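# About Lestine

Lestine is an independent testing institute. We study one question: which everyday chores can a machine do today, in a home or on a shop floor, without a person standing by to finish the job?

The institute was founded in April with a staff of five. It accepts no payment from the makers of the machines it evaluates, and its results are published whether or not they are favorable.

## What we test

Our program covers ordinary work: folding towels, clearing a table, stocking a shelf, and picking groceries into a basket. Each chore is written up as a plain instruction of the kind a new employee would receive on a first day. The machine is given the same instruction, the same goods and the same time limit as a person.

The produce aisle has become our most requested shop-floor test. A carton has flat sides and a known weight. Carrots with their tops on tangle with one another, and a hand that closes on one may lift several. The test uses imitation vegetables, so that every trial begins with goods of the same shape and size.

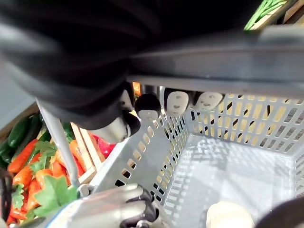
Reaching the basket is a large part of the difficulty. A machine must judge the height of the rim, clear it with the item in hand, and let go at the right moment. Many of the failures in our records occur at this last step, after a good grasp.

## What we have found

To date we have recorded 1209 trials across the full program. Our position is a cautious one. Machines can now complete many single steps of a chore under steady conditions. Few can complete a whole chore from beginning to end, and fewer still can recover when an item rolls or slips – a correction that most people make without thought.

We do not regard this as a reason for discouragement. We do advise retailers and families to ask any supplier for unedited results before making a purchase.

## The Zameck Room

Shop-floor trials are held in the Zameck Room, which is arranged as a small store section. Crates are set at a tilt, as they are in many groceries.

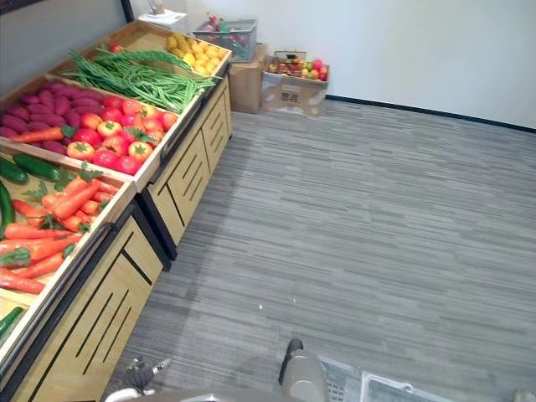 *Produce display in the Zameck Room, with carrots and cucumbers in the nearest crate.*

## Our partners

Wernix supplies the fixtures used in our trials. Bravo maintains our records and reviews our scoring method. Neither firm takes part in deciding which results are published.

Visits by schools and trade groups are by appointment. Requests should be made in writing to the institute office.

Page last revised August 8, 2020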